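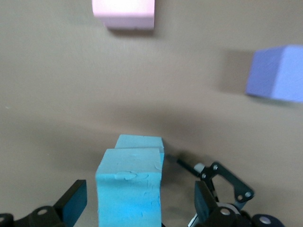

Atelier > Peinture abstraite > Questions fréquentes

FAQ : les stages de peinture « au racloir », faut-il y croire ?

On me pose souvent les mêmes questions depuis que j'ai suivi le stage de Shona Innes en mai. Je réponds en vrac.

Peut-on apprendre l'abstraction en une journée ?
Non. On apprend à tirer de la peinture avec une lame, ce qui prend 45 minutes. Pour le reste, je n'ai vu aucun stagiaire capable de dire pourquoi sa toile était finie. Moi non plus d'ailleurs.

Le racloir Zasley vaut-il son prix ?
J'en doute. J'ai comparé avec une raclette de carreleur, même largeur, et je défie quiconque de distinguer les deux traces à un mètre. Le manche Zasley est plus confortable, je veux bien l'admettre.

Et le médium Zundine, celui qui « révèle la profondeur » ?
Je ne sais pas ce que veut dire révéler la profondeur. Il retarde le séchage, comme tous les retardateurs. Sur mes essais il laisse aussi un brillant inégal que je n'aime pas.

Combien de couches faut-il ?
Certains annoncent 20 couches comme s'il s'agissait d'un grade. Personnellement je m'arrête à cinq ou six, ensuite tout vire au brun. Laissez tirer entre deux passages, au moins 30 minutes en acrylique, bien plus à l'huile.

Toile ou panneau ?
Panneau, si vous appuyez fort. La toile s'enfonce et la lame marque le châssis.

Asif Cheema affirme que le hasard fait tout le travail. Vrai ?
Il l'a dit pendant sa causerie à la galerie Nirnero, et la salle a beaucoup hoché la tête. Il avait pourtant recouvert la moitié de ses essais avant l'accrochage. Quand on choisit ce qu'on garde, appeler ça du hasard me paraît généreux.

À quel prix vendre une première toile ?
J'ai vu des débutants afficher 1000 euros parce que le format était grand. Je n'ai pas vu de pastille rouge à côté. Demandez-vous ce que vous paieriez vous-même, puis retirez le cadre.

Faut-il exposer tout de suite ?
Le café Türkmen prête ses murs gratuitement, c'est sans risque. Méfiez-vous en revanche des salons qui font payer l'accrochage et promettent « une visibilité ». J'ai demandé à deux d'entre eux leurs chiffres de fréquentation, j'attends toujours.

Referiez-vous le stage ?
Pour l'ambiance, peut-être. Le repas était compris et la lumière de l'atelier est belle vers 16 h. Pour la technique, un après-midi seul avec des chutes de panneau m'aurait suffi.

Partages : 45
Commentaires : 20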